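# Five bricks on the good tablecloth

Feb 25, 2023

I have had my doubts about the Nirndale table game since January, when Claeys first put it on our list of things to try. You get bricks, a flat surface and a pattern to lay out. The write-up in Sustau promised "hours of calm building." I gave it 17 minutes.
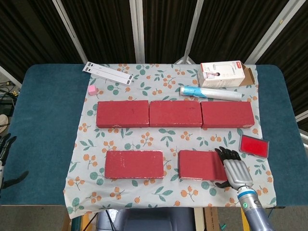 My first complaint is the straight row. Three bricks end to end is a line, and a line is where the instructions want everyone to start. Fine. It does look neat, I'll give it that much, and the red goes well with the orange berries on the cloth.

The second row is where people start to disagree. Close the gap or leave it? The leaflet says to leave one "to taste" – no help at all to anyone who bought a leaflet.

I still don't believe a padded table with a cloth on top is the right base for this. Riltia sells a board for the purpose, and I don't believe in that either.

The chips and scuffs along the edges stay, as far as I'm concerned. There is talk of repainting. I'd want to see one brick done first, and left alone for a month, before anybody opens a can for the rest.

Pattern 2 in the leaflet is a corner. I have read it twice and remain unconvinced that five bricks are enough for it.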